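Gripper fingers for cloth: Pullero vs. Flendska, long post, sorry in advance
Forum > End effectors > Soft and floppy things

mimoza_s
Posted 20/07/2020

Hi everyone! I've been reading here since January and finally have something worth sharing (I hope). We've been trying to get a small arm to pick up and spread flat cloth on a table, mostly thin white lining fabric, the slightly shiny kind that slides off itself if you breathe near it. I've now put two sets of fingers through the same routine and thought I'd write it up while it's fresh.

First set is the Pullero fingers, the black tapered ones. Second is the Flendska pads, flat and square with a rubber face. Same arm, same Stunier controller, same wrist camera, same cloth. I ran 200 grasps with each. The Pullero set came up with cloth between the fingers far more often, and I was surprised, as I'd bought the Flendska pads specially and they cost a good deal more. The pads are lovely on a folded towel. On one thin layer lying flat they just skate.

What I'd love to hear is how people set their closing force. I started with the Stunier default and it left little creases in the lining that never really relaxed.

Mimoza Stan

benchrat_ollie
Nice write-up, and welcome! I'm going to disagree a little, though. Flat pads can do a single layer fine if you come in tilted and push the cloth into a ridge before you close. If you went straight down with both sets, you've compared approach angles more than fingers. Pointed tips forgive a bad approach and pads don't.

mimoza_s
That's fair, and yes, I went straight down with both. I didn't want to change two things at once, but I see how that tips it toward the Pullero set. I'll do a tilted run with the pads, it's only an evening's work and I have plenty of tea.

fadime.ucar
Hello Mimoza, so nice to see somebody else struggling with lining! We did curtains and pillowcases at my last job and I must have watched thousands of these little pinches. Our final log had 3882 attempts in it, and I still dream about some of them.

I'm on your side about the tapered fingers, but please watch the tips. A narrow tip will catch a loose weave and pull a thread, and you won't see it until somebody holds the piece up to a window. We ended up putting a dab of silicone on ours and redoing it whenever it started to peel. Not elegant, but my old boss stopped complaining.

On force, start much lower than you think and let the fingers close slowly. Speed gave us more creases than force did.

Fadime Uçar

benchrat_ollie
Silicone dabs peel at the worst possible moment, though. I'd go for shrink tubing over the tip and swap it when it looks tired.

fadime.ucar
We tried tubing! It rolled back on us every time the finger pressed into the table. Maybe yours fits tighter than ours did. I'd be curious what size you use.

karl_w
Has anyone here used the Karakaya hand for this? My supervisor wants one and I'm trying to work out whether it's worth the money before I say yes to anything. We do gowns and drapes, so big pieces, white on a light table, and our camera has a terrible time finding the edge.

benchrat_ollie
Had one on loan. Beautiful machine, far too bulky for a single layer. For your edge problem I'd change the table before I changed the hand. Dark matte mat, done.

mimoza_s
Karl, I can't help with the Karakaya, but I do know the edge trouble! My table is a pale beige and the lining is white, so there's not much to go on except the bit of shadow along the edge. I fixed my exposure setting at 3000 and turned off the automatic one, and that helped more than anything I did in software. The auto setting kept hunting every time a shiny fold swung past. Ollie is probably right about the dark mat, I'm just stubborn and like my table.

Fadime, thank you, slow closing goes on the list for tonight. I did check my tips after reading your post and there's one small rough spot that I'll sand down before I run anything else. One more thing I noticed going back over the Pullero grasps is that one fingertip often does most of the work. It presses in and makes a dimple, the folds spread out from there, and the other finger is barely at the edge of the cloth. I'd been aiming for the middle of the gap to land on the edge, and now I wonder if I should shift the whole approach inward a bit so both tips have something to push against. If anyone has tried that on thin lining, I'd be so glad to know how far in you went.

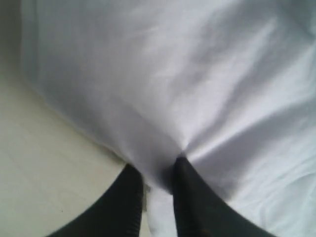
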